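Search this site
Enter keywords
Go

Desk storage notes: clear acrylic, two compartments, one pen

4/13/24
Reading time: 4 min

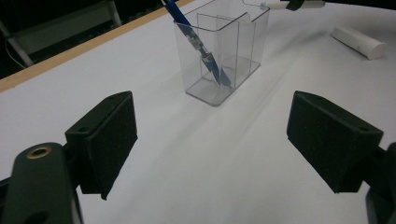 Every desk in the Fenska office is being moved to the same basic supply layout, and the pen holder is the part that has drawn the most mail. This item covers which holder was picked, how it should be placed and loaded, and how to clean it without ruining the surface. Drawer inserts and cable trays were covered in December and have not changed.

The holder is a rectangular box in clear acrylic with an open top, a flat base and one fixed divider, also clear. Fenska has bought 50 of them through Yazdani, one per desk. Spares are not held at the front counter. If yours arrives cracked, write to Marjan Jalali with the desk number and she will put it on the return list.

Why clear

The old holders were opaque mesh cups. They collected dead pens, paper clips, eraser crumbs and the occasional coin, all of which stayed at the bottom until somebody tipped the cup out. When Yasaman Ghorbani emptied the cups from the second floor before the move, she sorted 138 pens and found that a large share would not write. With transparent walls the bottom of each compartment can be checked from a seated position.

The drawback is that dust and fingerprints show. On a white desktop the box itself is hard to see from some angles, since the walls read only as thin lines. Keep it back from the area where you set down a laptop or a mug.

Loading

One compartment is for writing tools and the other is for everything else that stands upright: a short ruler, scissors with the points down, a letter opener. Which side is which does not matter, but keep it the same from week to week.

Pens go in cap end up. A single pen in a compartment will lean, usually corner to corner, with the upper end out past the rim. This is normal. A leaning pen takes up more room than the box does, so turn the box until the pen points away from your mouse hand. Three or four pens together stand closer to vertical and are easier to pick out one at a time. Past six, they start to bind against the divider.

Do not store loose clips or pins in the bottom. They scratch the base and get under the pen tips. The shallow drawer insert has a section for them.

Highlighters with wide barrels fit, but two of them side by side will fill most of a compartment. Britta Meinecke asked whether dry-erase markers should go in the box as well. They should be kept flat, in the tray under the whiteboard.

Placement

Put the box at the rear of the desk, on the side of your writing hand, a hand's width in from the edge. It can be square to the desk or set at a slight angle. Several people on the second floor have found the angled position easier to reach into, and the layout sheet will be corrected to allow both.

The base has no feet. On a smooth desktop it will slide if pushed at the rim, particularly when there is only a pen or two in it. Small clear adhesive dots are available from the supply cabinet. Use four, one near each corner, and press the box down on a clean surface. Do not use double-sided tape. It leaves a residue on white laminate that takes a long time to remove.

Cleaning

1. Empty the box and shake out any grit. Do not wipe it out dry.
2. Rinse with lukewarm water and a drop of dish soap.
3. Wash both faces of the divider with a soft cloth wrapped over a finger. A bottle brush will leave marks.
4. Stand it upside down on a towel until dry.

Keep alcohol wipes and window cleaner away from it. Alcohol can cause fine cracks in acrylic, which start at the joints and spread, and ammonia will haze it. The Brevex spray in the kitchen is for counters only. Ink on the inside walls will usually come off with soap if it is caught the same day. Older ink may leave a blue or gray stain that is only cosmetic.

Fine scratches can be reduced with a plastic polish. Ardalan Pakzad has a tube and will lend it out. Test it on the underside of the base first.

Corrections to the layout sheet

Page 2 shows the holder with a removable divider. The divider is fixed, and pulling on it may break the joint. The same page gives the supply cabinet as the place to leave old mesh cups. They now go in the bin beside the copier, and Homa Ghasemi will take them to the Drirumness site, where the workshop has a use for them.

Dried-out pens go in the collection box next to the same bin. Test each one on scrap paper before you throw it in, and take the cap off any that are being kept for refills so they can be told apart.

Recent items
Drawer inserts: sizes and fitting
Cable trays, part 2
What to do with old binders
Supply cabinet: new shelf order
Monitor risers and desk depth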